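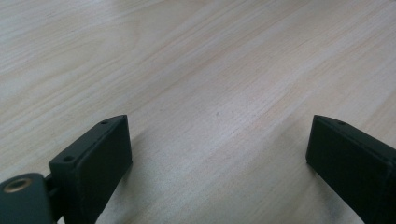
# Left finger goes slack on Briltach hand gripper

**Forum:** End effectors > Setup and repair

**caoimhe_f** wrote, May 12, 2020:

Briltach hand gripper, two printed fingers, brass insert on top of the mount. The left finger has started going slack at the joint. I set it up square, run it for a morning, and by lunch the tip rocks if I push on it with a thumb. The right one stays put.

What I've done so far:

- Retightened the screw into the brass insert. Holds for a while, then the play comes back.
- Swapped the screw for a new one of the same length.
- Checked the finger itself for cracks. None that I can find.
- Cleaned the joint with a dry brush.

It gets through 700 open and close cycles before I notice the play, and I'm getting that number off the log. The fingers are the stock shape, printed here in Brosberg filament. The mounts came with the gripper.

Before I order a new mount, is this the insert or the joint behind it?

Caoimhe Foley, Draltville

---

**tapered_pin** wrote:

Insert. I've had three of these go the same way. They're pressed in hot and if the hole was a bit big the brass turns with the screw. You think you're tightening the screw and you're turning the insert. Put a dot of paint across the brass and the plastic and see if the two halves of the dot still line up the next day.

---

**mulligan_bench** wrote:

I'd look at the joint first. The short link between the mount and the finger takes all the side load, and it wears oval. A loose insert usually gives you up and down play. Rocking at the tip is the pin.

Take the finger off, hold the link with pliers (tape on the jaws) and wiggle it. If it moves with no finger on it, you have your answer and the insert is fine.

---

**tapered_pin** wrote:

> A loose insert usually gives you up and down play.

On the older Briltach, yes. On this one the mount is round on top and the insert is in the middle of it, so when it goes, the whole mount tips a little. At the end of the finger that feels like rocking. The paint dot takes ten seconds. Do that first.

---

**caoimhe_f** wrote:

Did both. Paint dot on the brass, finger off, link wiggled.

The link is tight. I can't get anything out of it. I put the finger back on with the same screws and zeroed the gripper wide open over the table, which is how I always start. Settings as they are now:

- Full open stop: factory
- Finger screws: 7 mm, hand tight plus a quarter turn
- Insert screw: to the Briltach sheet
- Grip pads: none, bare print

I'll run it up to 600 cycles and stop there, so I can look at the dot before it gets bad.
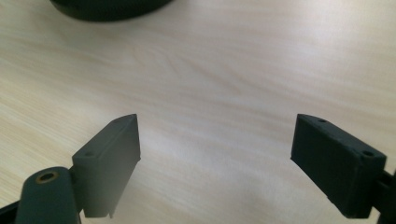 The other thing I wondered about is whether the quarter turn on the finger screws is too much. The print is solid in that area, but the heads sink in a bit each time I refit, and I don't want to be pulling the finger out of line just by putting it back on.

---

**p_grabowska** wrote:

A quarter turn is too much for bare plastic. I go hand tight and use a small washer where one fits. If the heads are sinking, the finger settles at a slightly different angle every time you refit it, and then you adjust something else to make up for it.

Also check your full open stop. If the motion ends on the plastic and not on the stop, every opening gives the mount a small knock. That's enough to walk an insert loose over a few days.

Przemysław Grabowska

---

**mulligan_bench** wrote:

Agree about the stop. Don't agree about washers. They spread the load but they also slide, and then the finger shifts in use. Better to reprint with a deeper seat and more walls.

---

**p_grabowska** wrote:

I've run washers since September and nothing has slid. Depends on the washer, I suppose. Reprinting is fine too if you have the printer time.

---

**caoimhe_f** wrote:

Result at 600: the dot is split. The brass half has moved clockwise from the plastic half. So tapered_pin had it right and the insert is turning in the mount.

I also checked the open stop with a strip of paper, and the left side is touching plastic a hair before it reaches the stop. The right side isn't. Two faults, then, and I think the second one caused the first.

Can I save the mount or is it scrap?

---

**tapered_pin** wrote:

You can save it. Pull the insert, clean the hole, put it back with a thin coat of slow epoxy on the outside of the brass. Keep the glue out of the threads. Leave it overnight with no screw in it. Don't reheat it and push it deeper, that just makes the hole bigger.

---

**mulligan_bench** wrote:

Fair enough, insert it is. I'd still order a spare mount. Epoxy has held for me on two and failed on one.
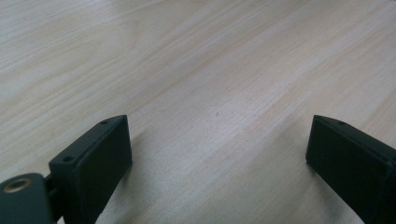

## Page 2: Repair and follow-up

**caoimhe_f** wrote:

Insert is glued in and the gripper is back in use. Order I did things in, for whoever searches for this later:

1. Finger off, then the insert screw out.
2. Screw back in a few turns and pulled straight up with pliers. The insert came out with almost no effort.
3. Hole scraped clean with a small blade. Wiped, let dry.
4. Slow epoxy on the outside of the brass, pressed in flush, left for 21 hours.
5. Left side stop shimmed until the paper strip pulled freely.
6. Finger on, screws hand tight, no quarter turn.
7. Zeroed wide open, new paint dot.

I went without washers for now. If the heads keep sinking I'll try them, and if that doesn't work I'll reprint with the deeper seat.

It's past 700 and the dot is still in one piece. No rocking at the tip.

---

**p_grabowska** wrote:

Good. Recheck the shim after a week, they settle.

---

**new_to_briltach** wrote:

What did you use for the shim? Mine is touching on the right side and I only have brass sheet here.

---

**caoimhe_f** wrote:

Plastic feeler stock, cut with scissors. Brass should work, but round off the corners so it doesn't dig into the mount.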